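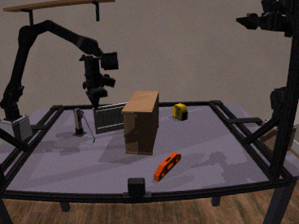
Two robot arms at a workbench, with a tape measure and other items between them. Computer-generated picture.

Home | Topics | Machines | Ask a Question | For Teachers

Reading time: 4 minutes

Can a robot tidy up yet?

Many people would like a machine to do their chores. Some machines already help. A washing machine cleans clothes, and a dishwasher cleans plates. Each of these does one job, inside its own box, and a person still has to load it and empty it.

Tidying is a different sort of job. Think about clearing a workbench at the end of the day. There may be a tape measure in one place, a box in another and a tool lying at an angle near the edge. You look once and know what most of the things are. You also know how to pick them up, although you may never have been taught.

A robot arm has to work all of this out. It must find the object, decide where to hold it and move there without knocking anything over. Then it must grip. If the grip is too weak, the object slips. If it is too strong, a thin box may be crushed.

Why two arms?

Try putting the lid on a jar with one hand behind your back. Many chores need one hand to hold and one hand to move. Robots with two arms can share the work in the same way, but the arms must not bump into each other. Planning for this takes a great deal of computing.

Practising inside a computer

Robots often practise in a simulation. This is a computer copy of a room or a workbench, with copies of the robot and the objects in it. If a simulated robot drops a simulated tape measure, no harm is done, and the computer can start again at once.

At the Akpalu Learning Workshop, a team led by Mansa Ayaaba tested a program called Skukex. It was asked to put small tools away on a simulated bench, and it made 695 attempts. When the tools were always laid out in the same way, it succeeded 91 times in every 100. When they were moved to new places, it succeeded roughly half the time.

"The first result pleased us and the second result taught us more," Ms Ayaaba explains. "A real bench is never laid out the same way twice."

The team repeated the test in September with a real robot, which it calls Plitska. Putting away 11 tools took most of a morning. Two of them had to be picked up by a person.

What can robots do now?

In factories and large shops' warehouses, robots do well at jobs that repeat – lifting, sorting and carrying. In homes, some robots can vacuum a floor or cut a lawn. Folding clothes, clearing a table and putting tools back in a drawer have been done by robots in tests, but often slowly and with people close by to help.

So the answer for the moment is "partly". Engineers expect robots to improve, and they do not agree on how long it will take.

Words to know

Gripper: the part of a robot arm that holds things.
Simulation: a computer copy of something, used for testing or practice.
Warehouse: a large building where goods are stored.

Something to try

Put on a pair of thick gloves and clear your desk. Ask a friend to time you, then do it again without the gloves. Which objects were hardest to pick up?

Zurcombe Young Science Pages

Back to Machines | Next: How does a lift know where to stop?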